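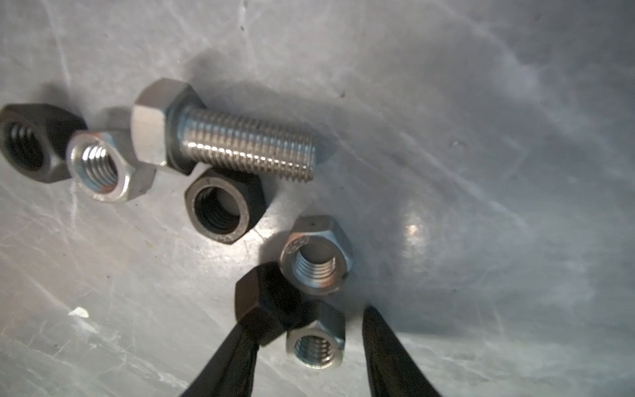

*Stainless hex bolt, with black and silver nuts.*

# Plurkurcombe Tool Library: common questions

**Who can join?**
Any adult living in Plurkurcombe or the villages next to it. Bring proof of address to the desk on your first visit.

**What does it cost?**
Membership is £38 a year. There is no charge per loan, but sanding discs, drill bits and fixings are sold separately.

**How long can I keep a tool?**
Nine days. You can renew by phone unless another member has reserved it.

**Do you sell single nuts and bolts?**
Yes, in metric sizes only. Take an old one along if you are unsure of the thread. 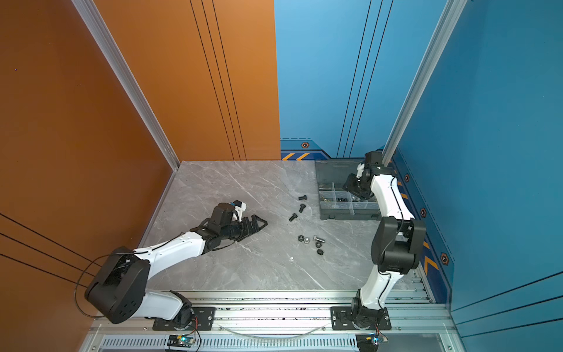
**What happens if I bring something back late?**
Late returns are charged at £5, whatever the tool. Your next loan can't go out until this is paid.

**Can I donate tools?**
Please ask Nomvula Mahlangu first. We can't take petrol machines or anything with a damaged cable.

**Are you open all summer?**
We close for the second half of July for stocktaking. Loans due in that period are extended to the day we reopen.

**Who do I contact about a faulty tool?**
Prasanna Bandara, on extension 746. Stop using the tool and leave the label on it.

Last updated 28 May 2026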